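Student Project Report
Assessing a two-arm tabletop kit for sorting and racking plates
September 2023

1. Introduction

This report covers our review of the Stira, a two-arm robot kit sold by Unov for teaching and light research. The department was considering a second kit and asked for a student project to find out what it does well, what it does badly and how much staff time it needs. We chose plate handling as the main task because plates are awkward to pick up from a flat surface and the result is easy to judge. 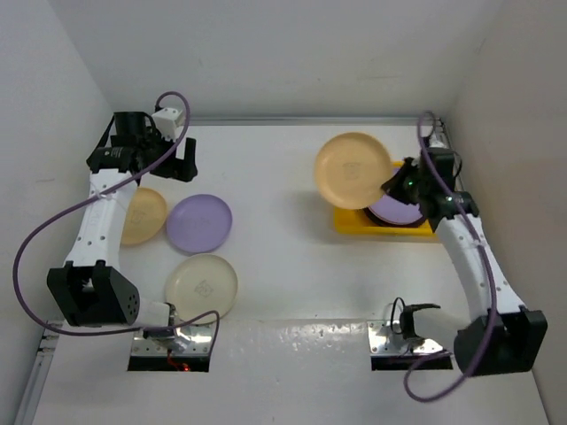
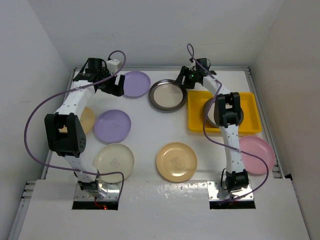
Figures 1 and 2. The two arms at work with the plates and the yellow tray.

2. What the kit includes

The order came in two boxes. The first held the arms, grippers, power supplies and cables. The second held the software licence card, a printed quick-start guide and a bag of fixings. Plates and trays are not supplied, so we used a set of light picnic-style plates in several colours. The supplier, Liyanage, also sells a support plan that gives 27 hours of remote help over a year. The department bought this with the kit.

The control software is called Dotomari. It runs on an ordinary desktop computer and has two parts: a recording tool, used when a person guides the arms through a task, and a playback tool, which runs a trained task without the person.

3. Setting up

Setting up took two of us most of three days. Fixing the arms down was quick. Calibration was slow, and the guide skips a step: each arm has to be set to its rest position before the software is opened. If this is missed, the software gives an error number with no explanation. We found the answer through the support plan, and the reply came the next morning.

Cable routing also needed care. The arms turn a long way at the wrist and a tight cable will pull. We left plenty of slack and tied the cable to the upper part of the forearm, well clear of the gripper. After this we had no more stops caused by cables.

4. Method

We recorded 185 runs by hand in August. In each run the plates were put out in a new layout and the operator used the arms to move them one at a time into the tray. Runs where the operator dropped a plate were kept but marked. We then trained the task using the settings in the guide and ran 200 trials on playback.

A trial was counted as a success if the chosen plate ended up in the tray without being dropped and without a person stepping in. Plates that landed in the tray leaning on the side were counted as successes too, though we noted them separately.

5. Results

The arms were most reliable when a plate had clear table on at least one side, so that a finger could get under the rim. Two plates touching each other were harder. The gripper would often push the pair along the table before getting hold of one, and sometimes it gave up and went back to rest.

Colour had some effect. The pale plates were missed more often than the purple ones. We think the cause is low contrast against a white surface, but we did not have time to repeat the trials on a darker one.

Placing was better than picking. Once a plate was held firmly, most faults came from letting go too early. Slowing the last part of the movement in the settings helped with this and added very little to the length of a trial.

Handing a plate from one arm to the other was the weakest part. We tried it for two afternoons and left it out of the main trials.

6. Cost and upkeep

Spare finger pads, extra cable ties and a replacement power lead came to £492 in total, mostly for the pads. The pads wear at the tips and should be checked weekly. The power lead was our own fault, as it was trapped under a desk leg.

Dotomari was updated once during the project. The update changed the names of two menus, and the printed guide no longer matches.

7. Recommendations

The Stira is suitable for second-year project work if a technician does the first calibration. It is less suitable for short taught sessions, where an hour could easily be lost to an error message. If a second kit is bought, we recommend ordering spare pads with it and writing our own two-page setup sheet. A later group could test the darker surface and return to the handover between arms.

The recorded runs and our settings file are in the shared project folder, along with the fault log.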